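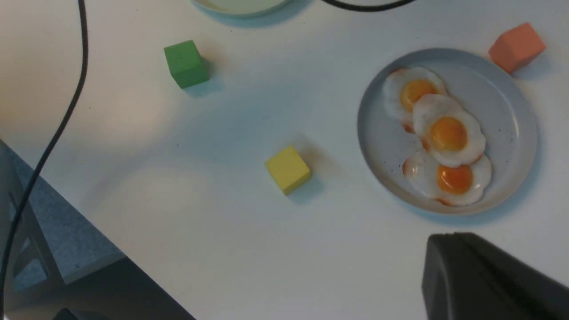

# Havholm table, white, after the first months

I bought the Havholm in June, from the Clasham shop near the station, and I waited to write until I had lived with it through part of a winter. Many reviews are written on the day when the box is opened, and these did not help me much when I was choosing.

The price was 568 with delivery. My old table was a Smits, oak veneer, a good table but too dark for our kitchen, which has one window only. I wanted something white and matte. Shiny white I had seen in the shop and I did not like how the lamp was reflected in it.

## Putting it together

The box is heavy. My neighbor Yurii Kostiuk helped me to carry it up the stairs, and after this we put it together in one evening. The instructions have drawings and very few words, and step 9 is drawn from below, so we attached one leg the wrong way and had to take it off again. If you do it alone, put the top on a blanket with the face down and do not tighten any bolt until all the legs are in.

There were 2 spare bolts in the bag. I keep them taped under the top.

## The surface

This is the part I am most pleased with. The white is calm. In the morning it takes the color from the window, and in the evening, under the kitchen lamp, it becomes warmer. I can read the newspaper on it without tired eyes.

Cleaning is easy if you do it the same day. Some notes from our kitchen:

- Coffee: comes off with a damp cloth.
- Egg yolk: warm water first, wait a little, then wipe. Do not scratch it with a knife.
- Beet soup: leaves a pink shadow if it stays overnight. I used the Beveo cleaning paste and the shadow went away on the second try.
- Pencil: a normal eraser works well.
- Turmeric: I have one small yellow spot and I think it will stay with me.

I was afraid of scratches. There are a few fine ones at the place where my son does his homework, and you find them only with your finger. Hot pots I always put on a mat, so about heat I cannot tell you anything.

## What I do not like

The edge is a bit sharp on the underside. When you sit close and cross your legs, you feel it. I sanded it lightly with fine paper and now it is better, but for this money the factory could do it.

The legs stand almost at the corners, which is good for chairs, but the feet are hard plastic and they make a terrible noise on tiles. I glued felt on them in the first week. The felt must be changed from time to time — mine lasted until autumn.

Also the extension leaf. It is sold separately, it adds 33 centimeters, and the shop did not have it when I bought the table. I ordered it later and the white is a very little different from the top. My wife does not see it. I see it every time.

## Service

I wrote to Clasham about the color of the leaf. They answered politely and offered to exchange it, but I would have to bring it myself, and we have no car. I kept it. We use the leaf only when guests come, and then there is a tablecloth.

## Would I buy it again

Yes, I think so. The Smits was stronger — you could stand on it to change a bulb, and on this one I would not try. But the kitchen is lighter now, and we eat breakfast there again and not in the other room. I give four stars from five. The missing star is for the sharp edge and the feet.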